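지원 티켓 109
분류: 조화(造花) / 줄기 휘어짐, 꽃대 고정 불량
제품: Flaron 인조 줄기 단품, 긴 타입
접수 경로: 웹 양식
상태: 해결, 보관

문의 내용
Zeleke 매장 진열용으로 Flaron 긴 줄기를 받았습니다. 상자에서 꺼낸 뒤 화병에 꽂으면 줄기가 한쪽으로 기울고, 손으로 펴도 다음 날 아침이면 다시 휘어 있습니다. 일부는 꽃머리가 빙글빙글 돌아가고, 살짝 당기면 줄기에서 빠집니다. 화병은 Plalline 유리 원통형이고 바닥에 아무것도 넣지 않았습니다. 교환 대상인지, 현장에서 고칠 수 있는 문제인지 확인 부탁드립니다.

1차 답변
두 증상은 원인이 다를 가능성이 높아 나누어 확인합니다. 다음 항목을 회신해 주십시오.
- 보관 상태: 세워 두었는지, 눕혀 두었는지, 접힌 채였는지
- 보관 장소의 대략적인 온도와 직사광선 여부
- 줄기를 자른 적이 있는지, 잘랐다면 사용한 공구
- 꽃머리가 빠지는 줄기의 끝부분에 접착제 흔적이 있는지

고객 회신
접힌 채로 창고에 있었습니다. 상자 길이가 줄기보다 짧아 끝부분을 꺾어 넣었습니다. 창고 온도는 재지 않았으나 겨울 내내 난방이 없었습니다. 줄기는 자르지 않았습니다. 꽃머리가 빠지는 것은 접착제 자국이 없고 그냥 끼워져 있는 것으로 보입니다.

2차 답변
휘어짐은 보관 중 생긴 변형으로 판단합니다. 줄기 내부에는 철심이 있고 겉은 수지 피복입니다. 철심은 손으로 바로 펴지지만 피복은 접힌 모양을 유지하려 합니다. 차가운 상태에서 힘을 주면 피복 표면에 흰 자국이 남으므로 먼저 실온에 두어야 합니다.

조치 순서
1. 줄기를 실온에 하룻밤 둡니다. 겹쳐 쌓지 않습니다.
2. 헤어드라이어를 약한 온풍으로 맞추고, 꺾인 부분에서 한 뼘 떨어뜨려 좌우로 움직이며 쐽니다. 한곳에 고정하지 않습니다.
3. 피복이 말랑해지면 평평한 작업대 위에 눕히고 손바닥으로 굴리듯 폅니다. 손가락으로 한 점을 누르면 그 자리가 다시 꺾입니다.
4. 곧게 편 상태로 완전히 식힙니다. 식기 전에 세우면 꽃머리 무게로 다시 기울어집니다.
5. 화병에 꽂아 하루 뒤 상태를 확인합니다.

잎과 꽃잎에는 온풍을 직접 쐬지 마십시오. 천 소재는 가장자리가 말리고, 얇은 수지 잎은 오그라듭니다. 열풍기(공업용)는 사용하지 않습니다.

꽃머리 빠짐 건
이 제품의 꽃머리는 받침 아래 홈에 줄기 끝을 눌러 끼우는 방식입니다. 운송 중 반쯤 빠졌다가 제자리로 들어가지 못한 것이 헛도는 원인일 수 있습니다. 줄기 끝을 홈에 맞추고 끝까지 밀어 넣으십시오. 그래도 돌아가면 줄기 끝에 저온용 글루건을 소량 바른 뒤 다시 끼웁니다. 순간접착제는 피복이 하얗게 뜨므로 권하지 않습니다.

고객 회신
휘어진 줄기는 대부분 펴졌습니다. 2대는 하루 뒤 다시 기울었습니다. 꽃머리는 밀어 넣으니 고정됩니다. 글루건은 쓰지 않았습니다.

3차 답변
다시 기울어진 줄기는 내부 철심이 꺾여 있을 수 있습니다. 확인 방법은 다음과 같습니다. 줄기 양 끝을 가볍게 잡고 천천히 구부립니다. 전체가 완만한 곡선을 그리면 정상이고, 한 지점에서만 각이 생기면 철심 파손입니다. 파손된 줄기는 그 지점 아래를 니퍼로 잘라 짧은 화병용으로 쓰거나 교환을 신청하십시오. 일반 가위는 철심에 날이 상합니다.

화병 쪽도 점검이 필요합니다. Plalline 원통형은 입구가 넓어 줄기가 벽에 기대기 쉽고, 곧은 줄기도 기울어져 보입니다. 바닥에 자갈이나 유리구슬 400 g을 깔고 줄기 끝을 그 안에 묻으면 각도가 유지됩니다. 물은 넣지 않습니다. 잘린 단면으로 물이 들어가면 철심에 녹이 슬고 유리 바닥에 갈색 얼룩이 남습니다.

고객 회신
한 대는 중간에서 각이 생깁니다. 다른 한 대는 정상이고, 자갈을 깔았더니 똑바로 섭니다. 각이 생긴 것만 교환 신청하겠습니다.

처리 결과
- 철심 파손 1대: 교환 접수, 출고 완료
- 나머지: 현장 조치로 해결
- 꽃머리 고정: 재삽입으로 해결, 접착 불필요
- 교환품 포장: 줄기 전체 길이가 들어가는 긴 상자로 변경

내부 메모
같은 증상이 티켓 57에도 있음. 그 건 역시 접어서 보관한 경우였고, 온풍 처리로 종결됨. Wimenance 창고 쪽 보관 안내문에 "접지 말 것, 눕혀서 한 겹으로" 문구 추가 요청함. 안내문 개정본은 June 배포분부터 적용. 기존 안내문에는 직사광선 항목만 있고 접힘 관련 내용이 없었음.

추가 메모
초록색 피복은 온풍을 오래 쐬면 광택이 달라질 수 있음. 진열 정면에 놓이는 줄기는 뒷면부터 시험할 것. 먼지는 마른 붓으로 털고, 물티슈는 꽃잎 색이 묻어날 수 있어 보이지 않는 부분에 먼저 확인. 꽃잎이 눌린 경우에는 손끝으로 벌려 모양만 잡고 열은 쓰지 않음.

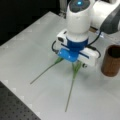

펴 놓은 조화 줄기를 다시 창고에 넣을 때는 어떻게 보관해야 합니까?

줄기 전체 길이보다 긴 상자에 한 겹으로 눕히고, 꽃머리 방향을 번갈아 놓아 서로 눌리지 않게 합니다. 줄과 줄 사이에는 얇은 종이를 끼우고, 상자 위에 다른 물건을 올리지 않습니다. 난방이 없는 창고에서 꺼낸 줄기는 실온에 하룻밤 둔 뒤 모양을 잡습니다.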